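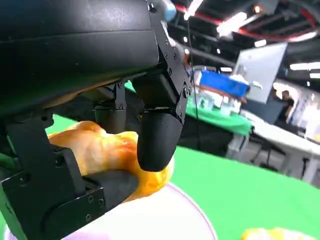 I met her in the café bit of a garden centre just outside Dondport, because she had compost to pick up and didn't see why she should make two trips. That turned out to be a fair summary of how she does business. She sold cars for a living for years, first at a big showroom in Endton and then at a smaller place, and these days she helps people hand their lease cars back without getting stung. I'd asked her for half an hour and we were there nearly two.

I should say I had a selfish reason for going. My own lease is up in December and the letter had just come, four pages of it, with a drawing of a car on the back and lots of little arrows. I put it on the table between the teapots and she laughed.

"Everyone brings me the letter," she said. "Put it away, we'll get to it."

So what do people get wrong? I expected her to say scratches. She said mileage, straight off. "They sign for a number that makes the monthly payment look nice and then they live their normal life. They get a dog, they get a new job in Yimer, and three years on they're miles over and they've never looked at the dial." The last customer she'd helped before we met had gone over by 3074 miles and was charged for every one of them. "It wasn't a ruinous bill but it was a holiday, put it that way. And a phone call in the second year would have cut it, as the company would have let her change the contract. Lots of them will. You've got to ring before you hand it back, though. Ring afterwards and you're just having a chat."

I confessed I didn't know my own mileage limit. She made me look it up there and then, on my phone, while she ate her scone. (I'm fine, as it happens. Just.)

Then we did scratches, which she calls "the fun part". Her view is that people worry about the wrong marks. A few stone chips on the bonnet of a three-year-old car will usually pass as fair wear, she says, but a scuffed alloy hardly ever does, and neither does a tear in a seat. "Wash it first. Properly, and let it dry, and then walk round it in daylight with the guide the company sends you. People walk round a dirty car in the dark in November and tell me it's perfect."

Should you get things mended yourself? It depends. She told me about a man with a green Calum — he'd named the car after his brother-in-law, don't ask — who had a kerbed wheel. A local chap did it for 5 pounds less than the leasing company would have charged, and it took him a whole Saturday of driving about. "So no, I wouldn't have bothered. But I've seen a dent priced at 200 on the return sheet that somebody could have had pushed out for far less. Get a quote. If it's close, leave it alone."

She's firm about keys. Both of them, every time, and the locking wheel nut, and the service book if it's a paper one, and the parcel shelf. "The parcel shelf! It's always in the garage behind a bike."

I asked whether she leases her own car and she went a bit pink. She doesn't. She bought an old estate outright and she's kept it ever since, dents and all, and there's a bag of something permanently leaking in the boot. "I'm not against leasing, I sold enough of them. If you like a new car and you know what you can pay each month, it's grand. I just can't be doing with looking after something for somebody else."

What about the day itself, when they come to collect? Be there, she says, and don't let them hurry you. Take your own photos, loads of them, inside and out and one of the mileage, and read the sheet before you sign it. If you don't agree with something, write that on the form. She once stood on a drive for 26 minutes in the rain while an inspector and a customer argued over whether a mark was a scratch or a bit of tree. It was a bit of tree. It came off with a thumb.

We did get to my letter in the end. She went down it with a biro, crossed out most of the things I'd been fretting about and put a big ring round "tyres". Mine are, she thinks, going to be borderline by December, and she wants me to have them measured at a garage before I do anything else.

Then I helped her get the compost in the car.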